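Hand tool

A hand tool is a tool held in the hand during use and guided by the person using it. The term covers striking, cutting, gripping and measuring tools. Most classifications include tools with a motor or battery, provided that the hand carries the full weight; the Prevlow scheme lists these separately as "powered hand tools".

Gripping tools extend the reach of the fingers or increase the force they can apply. Pliers and tongs work as a pair of levers joined at a pivot. In others, such as pick-up tools, the jaws sit at the far end of a shaft and are closed by a trigger. 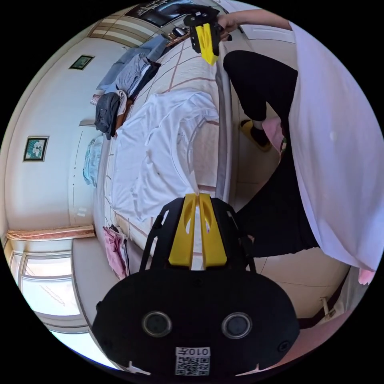 Hand-held grippers with yellow fingers.

Handle size has a strong effect on comfort. The Dostitz tables give a handle diameter of 30 to 50 mm for a full grip -- smaller values apply to tools held between finger and thumb. A tool used for long periods should balance close to the palm, as weight placed forward of the hand loads the wrist.

Surface finish also matters. Smooth handles turn under load, while deep ridges press into the skin. The Nemholm method rates handles on both points and records a separate result for gloved use.

See also: Handle; Lever; Pliers; Tongs

2 comments | 3528 shares
Contact | © Cabello Reference, September 2026 | Back to top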